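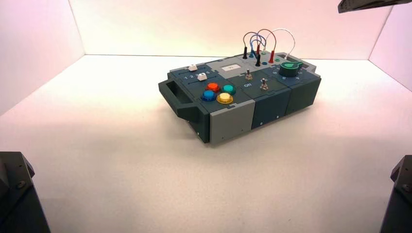
29 June 2026
Entry by Shakuntala Bajpai, Unholm laboratory

Shaker bottle odour trial, second batch. The bottles supplied by Mittal were filled with whey drink made up to the packet directions, left closed at room temperature overnight and then washed by one of three methods: hand washing with soap, the dishwasher, or a soak in bicarbonate solution. The Tuvley bottles were treated in the same way on the adjoining bench.

Bottles returned so far: 527. Of these, 190 were marked by the panel as still smelling after one wash. Most of the complaints concern the lid – in particular the groove beneath the seal, which the brush does not reach. Seals are to be removed before washing in the next batch and the two sets of results kept apart.

Panel sheets 14 to 20 were completed in pencil and have been copied in ink. Sheet 17 has no entry for the soaked bottles and should be left out of the totals.

The Staltusora steel bottles have not arrived. The order has been queried with stores. If they are not received before the next batch, the steel comparison will be moved to October.

Whey powder is running low. Please do not use the opened tub for the mixing tests.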